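Plekham Postgrad Boards > Life Sciences > Choosing a master's

negi_fan
Hi all! I've got offers for the neuroscience MSc at Plekham and the biomedical research one at Titevness, and I keep changing my mind. My first degree was biology with hardly any coding. Anyone done either?

Sterex
Did Plekham, loved it. The imaging module is hard going for the first 3 weeks and then it clicks - I'd never written a script before and I got through. Go for that one.

p_tsakiris
Not sure I agree, sorry. I was at Titevness and you get a full lab project from July, whereas my Plekham friends spent theirs analysing somebody else's EEG recordings. If you want a PhD after, bench time matters more.

Sterex
Depends on the PhD though! Mine's all data and I haven't touched a pipette since.

p_tsakiris
Fair, but the OP hasn't said they want a data PhD.

negi_fan
I don't know yet, that's half the trouble (leaning towards sleep research, if that helps).
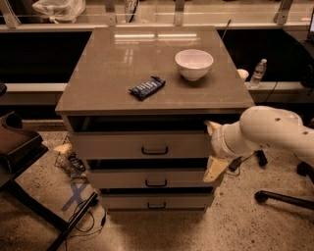
How long is the Plekham dissertation, and does it count for much?

nelli_n
It's 60 credits, so a third of the degree, and you write it up over the summer. I'd email Nelli Nieminen (me!) through the alumni page if you want to read mine. For sleep I'd say Plekham too, but ask who's supervising before you pay the 500 deposit.

p_tsakiris
Still think you're all underselling Titevness, but asking about supervisors first is good advice.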